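Search this site... Go

Wash the rag in the bathroom sink

By Maricruz Rosales

Quick one this month. Kitchen people will hate it.
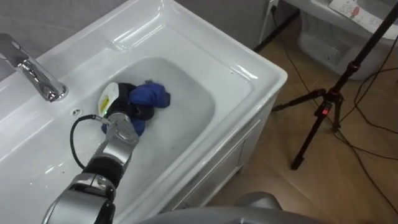 My mother-in-law rinses every cleaning cloth in the kitchen sink. Right next to the lettuce. I've argued with her for 4 years and I'm not stopping now. The rag that wiped the floor belongs in the bathroom basin – deep, smooth, no dishes in the way, wipes down in a second. Kitchen sinks have the strainer, the gunk, last night's pan. Why add to that?

Si-eun Um wrote in to say a bathroom sink is for faces. Fine. So clean it after! You should be doing that anyways. A squirt of soap, a swipe round the rim, done.

And please, one color for the bathroom, one for the kitchen. Mixing them is how you end up drying a glass with teh toilet cloth. Ask me how I know.

Wring it hard. Hang it flat. Don't leave it balled up in the bottom of the basin overnight, I mean it – it'll stink by 5 in the morning and you'll blame the drain.

More in August, if I get the time.

We use cookies to improve your visit. Accept | Settings

© Londmont Home Pages | Contact | Back to top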